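3.2 Sponge loading and liquid uptake

Household sponges of the two-layer type (foam bonded to a scouring pad) were used in all wiping trials. Chisholm and Shao, in their survey of cleaning habits in Jalluvside, noted that most respondents load a sponge from a shallow vessel and seldom from a running tap. We therefore adopted tray loading as the standard condition.

Each sponge was rinsed, wrung out by hand and left on a rack overnight before use. The tray was filled with 50 mL of tinted liquid, so that residue on the wiped surface could be told apart from plain water. Three sponges were assigned to each condition, and uptake was taken as the difference in mass before and after contact with the liquid. Trays were refilled between trials and leveled on the tabletop.

Folding the sponge reduces the foam area that meets the liquid and leaves the pad on the exposed face (Figure 3). Folded and flat loading were therefore treated as separate conditions.

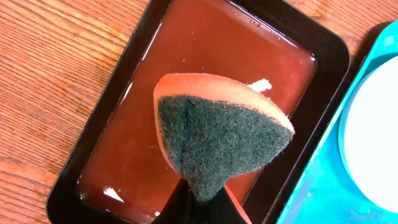
Figure 3. Folded two-layer sponge over the loading tray.

Uptake in the folded condition was more variable than in the flat condition, mainly through differences in how tightly the foam was compressed. Trials in which liquid spilled over the rim were discarded and repeated with a fresh sponge from the same Dirkden batch (lot 3313).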